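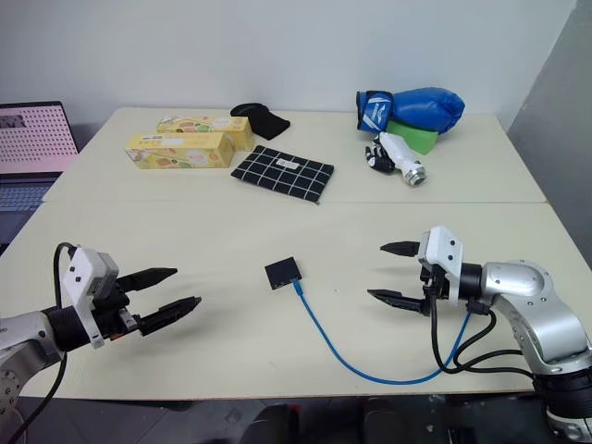

Open Day > Visitor Information > Two-Arm Cell FAQ

Frequently asked questions: two-arm bench demonstration

What is being demonstrated?
Two arms with parallel grippers, working across a shared table. The objects on the far half, among them two yellow boxes and a blue boxing glove, differ in shape and stiffness. Visitors see the approach and hold portions of the Troneck handling program.

When does it run?
Demonstrations start on the hour from 10 a.m. The last one starts at 3 p.m. There are 6 in total, and each is limited to the people who fit behind the floor line.

Who runs the cell?
Jagadeesh Varghese of Numance operates it from the console. Technical questions go to him between runs. He will not answer while the arms are enabled.

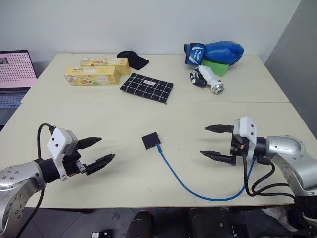
How do I reserve a place?
Places are assigned at the front desk on arrival. Give your name and the start time you want. A reservation lapses when the run begins.

Does the program change during the day?
The morning runs use the Dokar planner. The afternoon runs use the Farahani planner with the same speed limits. Task order is identical, so the two can be compared.

How close do the grippers come to each other?
Near the middle of the table they face each other across a small gap. Each arm has its own keep-out volume, and the volumes are checked before every move.
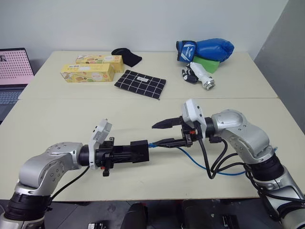
If a planned path enters the other arm's volume, the planner rejects it and computes a new one. A pause of several seconds at that point is normal and does not indicate a fault.

What was the success rate in rehearsal?
We ran 100 trials in October and logged 98 as completed. The other two were stopped by the operator. Both stops are covered in the handout.

Can I touch the objects?
Only after the stop button is pressed and the operator says so.

Where is the handout?
Room 131, on the table inside the door. It lists joint limits, gripper settings and planner versions.

Search this site
Enter keyword Go

Related
Getting to the Open Day
Troneck Program: Release Notes
Safety Rules for Visitors
Dokar Planner: Known Issues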